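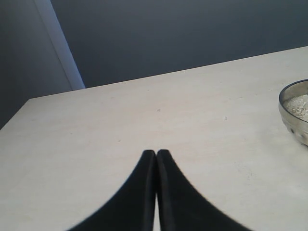
Black gripper fingers, tips together

Tarnby Outdoor Dance Floor

Interlocking floor for festivals, street fairs, and cultural gatherings

Sold and rented by Filodlow Event Supply, Flandavham

The Tarnby is a sectional floor that goes down on grass, gravel, asphalt, or packed dirt. It was made for dance groups that perform outdoors, where the ground is uneven or too hard on the feet, and where a full stage is more than the event needs or can pay for. Dancers stay at the same level as the crowd. The floor can be laid as a square, a long runway for processions, or a rough circle with stepped edges.

Each panel is 24 inches on a side. The standard kit has 100 panels and makes a square ten panels across. You can leave panels out or add more in any quantity. Panels from older Tarnby kits fit the current ones, except for the first run with the round tabs, which needs an adapter strip. If you are not sure which run you own, turn a panel over and look at the tabs before you order.

What comes in the kit

Panels, in the color you choose
Beveled edge pieces for all four sides
Four corner pieces
Two lifting hooks
A rubber mallet
Wheeled cases
A laminated layout sheet

The cases hold 12 panels each and weigh 61 pounds when full. The last case in the standard kit is only part full, and the edges and tools go in there. Two people can lift a full case into a van. One person can roll it on pavement but will have trouble on wet grass.

Surface

The top has a fine texture. It works for bare feet, soft shoes, and hard-soled shoes. Tap and clogging groups use it, though the sound is duller than on a wood floor. If your program depends on the sound of the feet, ask us about the Moreira sound layer, a thin hard sheet that clips over the Tarnby and gives a sharper report. The Moreira is rented separately and should not be used in rain.

The surface gets warm in direct sun. The dark colors get warmer than the light ones. For barefoot dancers in summer we recommend Sand or Light Gray, and a shade cloth over the floor between sets. Wetting the floor to cool it is fine if you give it time to drain. Rain goes through the slots in the panels and out the underside.

The Tarnby should not be used under a fire pit, a candle stand, or anything else that burns. Programs with a ceremonial fire usually leave an open space in the middle of the floor and edge it with bevels on the inside. We can supply extra bevels for that layout. Tell us how big you want the opening, and have your fire marshal look at the plan first.

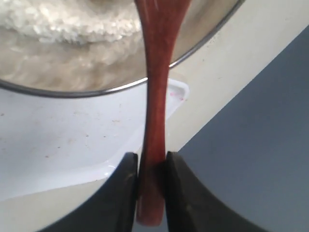 Colors

Sand, Light Gray, Brick, Forest, and Black. Kits can be mixed. Several groups order a border in a second color to mark where the audience should stop. Sand and Light Gray show footprints more but clean up the same as the others. Custom colors are possible on large orders and take longer.

We do not print logos on the panels. Sponsors who want their name near the floor can put a banner on the crowd fence.

Setting up

Walk the site first. Pick up stones and sticks, and fill any hole deeper than your fist. Mown grass is better than long grass. Start at the corner nearest to where the vans are parked and work away from it, so that you carry panels across floor you have already laid. Keep the arrows on the underside all pointing the same way. Press each panel down with your foot until the tabs click, and use the mallet on the stubborn ones.

Put the edges on last. Corners go on after edges. If the floor has a wave in it when you are done, lift the high spot and take out whatever is under it. On a slope, lay the rows across the hill.

A crew that has done it before can have the standard kit down in under an hour. First-time crews should plan on a morning. We will send a person out for your first setup if you are within the Flandavham delivery area, and the fee for that comes off the price if you buy.

Sound equipment should sit off the floor. Cables can run under the panels in the channels on the underside, but only in the direction of the arrows. Do not run cable across the channels. It will pinch, and the panel will rock.

Access

The beveled edges let a wheelchair roll on from any side. The slope is gentle, and the edges come in yellow for events that run after dark. Please order yellow edges for evening programs if elders or small children will be coming and going from the floor. For a raised version with a ramp, see the Tarnby Riser page.

Use by larger groups

Line dances and round dances with a full crowd are within what the floor was made for. Vehicles are not, including golf carts. Horses are not. If the procession at your event includes either one, end the floor before the crossing point and start it again on the other side.

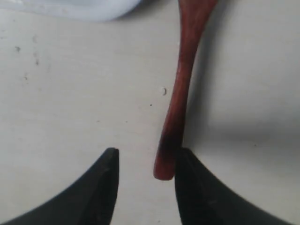 Cleaning and storage

Sweep the floor before you take it up. Most dirt comes off with a hose and a stiff broom. Use dish soap for food and drink. Body paint, ochre, and clay should be rinsed while still fresh; dried ochre may leave a tint on the lighter colors, and we do not charge renters for that. Chalk washes off. Do not use solvent or a pressure washer at close range.

Let the panels dry before they go back in the cases. If you have to pack wet at the end of the night, open the cases the next day. Store them indoors and off the ground. Panels that have been in a cold garage should be brought up to room temperature before you snap them together, or a tab may break. Broken tabs cannot be glued. Replacement panels are sold singly.

Rental

Rentals are for a single day, a weekend, or a week. The price covers the floor, the edges, and the cases. Delivery is extra and depends on distance. You may pick up the kit yourself if you have a cargo van or a covered trailer. Pickup trucks are all right in dry weather with the cases strapped.

Community and cultural organizations get the reduced rate. You do not need to be a registered nonprofit. A flyer from last year's event or a letter from whoever is hosting you is enough. School groups get the same rate.

Spring and summer weekends go early. Requests for the coming season open in February. A deposit holds the date and is returned in full if you cancel a month or more ahead. If the event is moved on account of weather, we move the rental to any open date with no charge.

Rates on this page were last changed on 03/01/2021 and apply to the whole season. Ask for the rate sheet by email and we will send the current copy.

Buying

Floors are made to order and ship from our warehouse in Flandavham. Groups that share a floor often buy one kit together and keep it at one address. We can split the invoice among up to five buyers. The warranty covers the panels and edges against cracking and tab failure in normal use. It stays with the floor if you sell it or give it to another group, as long as you let us know.

Used kits from the rental fleet are sold at the end of each fall. They are complete and have been checked, but the color may be faded, and the cases will have scrapes. There is a waiting list.

Samples

We will mail one panel in any color at no cost to groups that are thinking about buying. Keep it as long as you need. Put it on the ground you plan to use, and have your dancers stand on it in what they will be wearing.

Questions

For rentals and delivery, contact Nazanin Talebi at the front desk. For layouts, custom orders, and repairs, contact Ayman Gaber in the shop. When you write, please include the size of the space, what the ground is like, and how many people will be on the floor at one time. A sketch on paper is fine.

Related items

Tarnby Riser
Moreira sound layer
Yellow edge set
Spare lifting hooks
Shade cloth, large
Crowd fence, by the section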